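Closing a straight cut with interrupted stitches, bench notes

Oluwatosin Ekwueme, 14 Aug 2023

Quick write-up, people keep asking before their slot. Covers simple interrupted stitches on a short straight cut in practice tissue. Not running sutures, not mattress, those get their own page in September.

What you need
Practice tissue or a pad, pinned at the corners
Curved needle with thread already on it
Two needle drivers
Scissors
Gauze, more than you think
Ruler and a skin marker if you're new

Before you start

Cut the thread to length. For one stitch at a time I go 24 cm, for a whole row off one strand 30 to 36. Longer than that and you spend the session untangling. Shorter and the last knot is a fight.

Blot. Dont wipe. Wiping drags the edges and you lose track of where the cut ends. Press, lift, look.

Check the light. Wet tissue throws glare and the glare always lands right where you want to put the needle. Move the lamp or change your angle, ten seconds, worth it.

The bite

1. Take the needle with the jaws a bit past halfway back from the point. Not at the very end where the thread joins, it bends there.

2. Point straight down at the tissue, square on. Going in at a slant gives you a shallow bite and it tears out.

3. Turn your wrist and let the curve do the work. If you push instead of turn you straighten the needle. Seen a lot of straight needles in the bin.

4. Come up in the middle of the cut, let go, regrab, then go through the second side. One pass through both sides is OK later on. Learn it in two.

5. Same distance from the edge on each side. Same depth too. If one edge sits higher than the other, the depth was off, take it out and redo.

6. Pull the thread through in the direction of the curve until you have a short tail. Hold the thread, not the point. Never grab the point.

The knot

Leave the tail short, a few cm. Park the needle somewhere you can see it.

Wrap the long end twice around the closed jaws. Open, take the tail, pull through, lay it flat across the cut. Edges should touch. Just touch. If the tissue puckers or goes white between the holes, too tight, loosen before you throw the next one.

Second throw: one wrap, opposite direction. Third throw: one wrap, back the first way. Same direction twice and it slips.

Slide the knot to one side so it isnt sitting in the cut. Trim, leaving two little tails. Cut too close and the whole thing unravles, ask me how I know.

Spacing

First stitch in the middle on a short cut, then split the gaps. Or work end to end, fine too, but then mark your spots first. The gap between stitches should match the width of your bite, more or less.

Common trouble

Thread keeps looping under the tool: you left too much slack. Pull it out to one side and lay it down before you reach in for the next grab.

Needle spins in the jaws: you've got it too near the tip of the driver or you aren't holding square. Let go and set it again.

Edges roll inward: bites too close to the cut. Go wider.

Thread frays: you're grabbing the same spot over and over with the ridged part of the jaws. Use the tail for gripping, that gets cut off anyway.

How much practice

My log says 147 stitches before I stopped redoing every third one. Yours may be less. Do one row slowly, then stop and look at it before starting another. 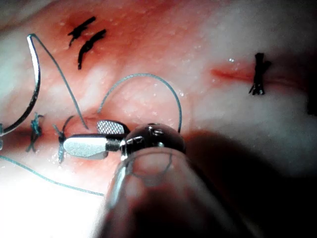
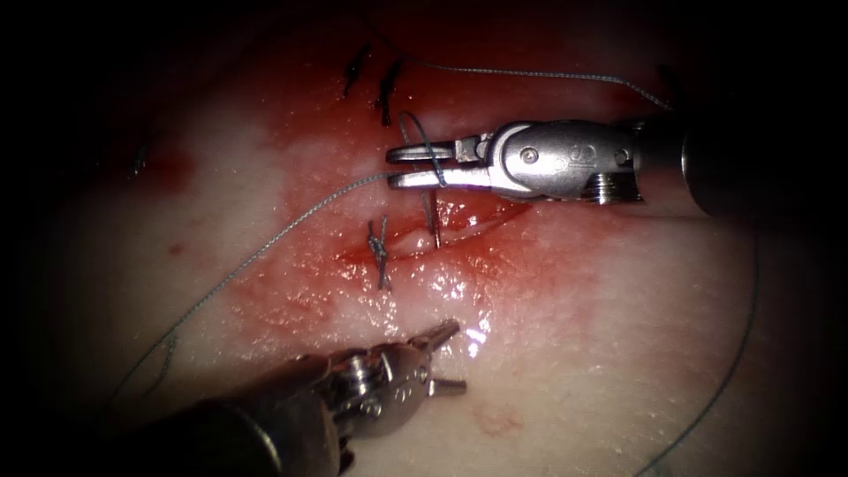 First picture: curved needle on the left, thread running down to the jaws. Second: one stitch knotted with its short tails, another under way.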